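Divided boxes, and what goes in which section

I have rearranged the small-parts box at the Skirwood office three times since May, and the current layout has held longer than the first two. These are my notes on it, mostly so that I don't have to work it out again when we set up the second one.

The problem first. A divided box looks organized on the day you fill it. A month later the paper clips have moved in with the binder clips, the spare keys are under the batteries, and the section nearest the front contains a rubber band, a dead pen and a screw of unknown origin. I blamed the people using it for a while. Hemant Singhal pointed out that I was the person using it most.

So I looked at the layout. My first version was alphabetical, from left to right. It lasted a week. Labels on the dividers wore off, and it is hard to remember whether something is filed under "tacks" or "pushpins" when you are on the phone.

The second version was by size, small to large. Better, but size puts AAA batteries beside binder clips, and they have no business together. Loose batteries should not share a section with loose metal in any case. If you keep them in the box at all, leave them in the package or put tape over the terminals.

The third version is by how often the thing gets picked up. The front row is for whatever is used daily: clips, pushpins, sticky note pads if they fit. The next row is weekly: erasers, key rings, adhesive hooks. Everything used less than once a month goes in the back corner or leaves the box. I moved a surprising amount out. Most of it went into a shoebox in the supply cabinet with a list taped to the lid.

Some details that mattered more than I expected:

Divider height. If the dividers stop short of the lid, small flat items migrate whenever the box is carried on its side. You can test for it with paper clips: put a dozen in a corner section, close the lid, turn the box on end, turn it back, open it. With one of my boxes at home the clips ended up in three sections. That box now holds only large things and stays on its shelf.

Hinged or lift-off lid. A hinged lid needs table behind or beside it to open flat, so the box takes up twice its footprint in use. A lift-off lid needs somewhere to be put down, and gets lost. I prefer hinged. Before you buy, measure the box open. The shelf I had planned to use is 152 mm deep and takes my home box closed, with nothing left for the lid.

Section shape. Long narrow sections suit pens and zip ties and are a nuisance for anything round. Square corners trap small items, and you end up picking at them with a fingernail. My fix is to cut a strip of thin card, bend it into a shallow curve and set it along the front of the section. The parts slide up it. It needs no glue if the strip is slightly longer than the section.

Fill level. Two thirds, at most. Above that you can't get fingers in without pushing something over the divider. The overflow belongs in the cabinet. Bezawit Bogale refills ours on Saturday mornings when she is in for the deliveries, and her method is to top up only the front row and leave the rest alone until someone asks.

Empty sections. Leave one. There will always be something that turns up without a place, and if there is no spare section it goes in with the clips. Ours gets emptied when Bezawit does the refill. Anything in it that has no claimant goes to the shoebox, and the shoebox gets cleared out when its lid stops closing.

Labels. I have given up on them for the box itself. You can see what is in a section when the lid is open, and when it is closed you are going to open it anyway. The shoebox does have its list, and the list is out of date.

I also tried a bigger box, with movable dividers, on loan from Shabnam Mohmand. Movable dividers are useful for one afternoon, while you decide on the sections, and after that they work loose. If I bought that kind again I would set the sections and then run a line of clear tape down each slot. She says hers have been fine for years, but she keeps fishing tackle in it and never moves it.

As for where the box should live, the middle of the big white table is the only place everyone can reach. It used to be on the windowsill, where it collected other things on top of it. The table has a cable port set into it, and I keep the box clear of that — small parts near an opening go down the opening.
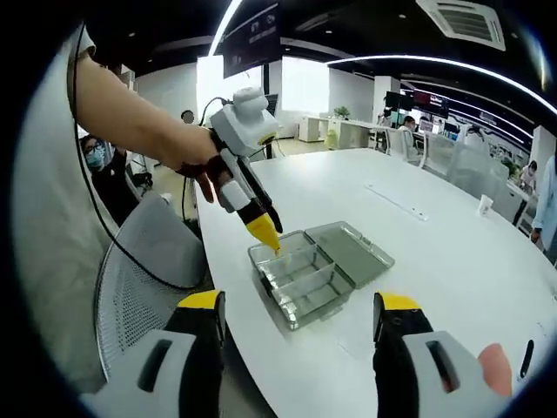
On the big table, lid open.
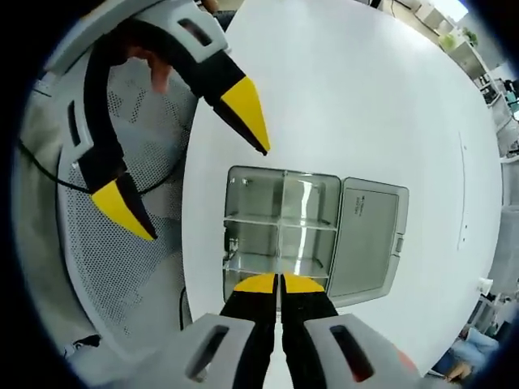

How do you clean a divided box without taking everything out?

Work one section at a time. Tip the contents of that section into a small bowl, brush the dust out of the corners with a dry paintbrush, wipe with a barely damp cloth, dry it, and pour the contents back. Start with the spare section, as it is usually the dirtiest. For sticky patches left by old labels, a little cooking oil on a paper towel works if you leave it for 5 minutes, followed by dish soap to get the oil off. Let the section dry fully before any metal parts go back in.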